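Public Administration 2, Handout 4
Council procedure: quorum, motions and the order paper
L. Van Hecke, 15/10/2019

4.1 Quorum
The running case is the Modulstead town council, which has 23 seats. Under its standing orders a quorum is a simple majority of seats, vacant ones included. A vacancy therefore does not lower the number needed. If quorum is lost during a meeting, the chair suspends business for 10 minutes and then adjourns.

4.2 Motions
A main motion needs a mover and a seconder. An amendment may change the wording but may not reverse the motion — a direct negative is out of order. Amendments are voted on first, in the order moved.
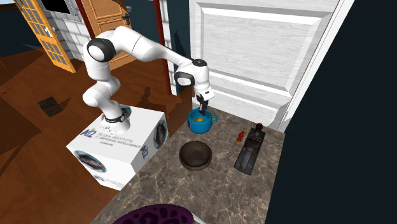

Fig. 4.1. Simulated robot arm with its gripper lowered into a blue mug.

4.3 Order paper
Items carried over from the last meeting come before new items. In May the Modulstead order paper listed 69 items, of which 20 were carried over. Read the Segers motion on parking fees and note where the amendment was placed.

4.4 Recorded votes
Any two members may ask for a recorded vote before the chair calls the question. Abstentions are entered in the minutes but do not count toward the majority.

Reading: Clevis reader, chapter on standing orders, sections 2 to 5.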